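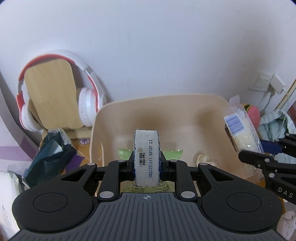 Home > Storage & Organizing > Small spaces

Pocket tissue packs, how do you store them??
Bought way too many. Right now they go in a plastic bin with handle slots, along with other packages and whatever else. Packs slide to the bottom and I can never find one at 7 am. Bin has to stay, no room for drawers.

Didier Lemaire
Stand them on the narrow side, in a row. Shoebox lid cut down works as a divider, tape it to the bin wall. Soft stuff on the other side. Did mine in June, still holding. Dont pack too tight or the plastic tears when you pull one out.

pilar_37
just buy less lol

Rernport mom
Zip bag. Done. Keep a couple in your coat pocket adn refill.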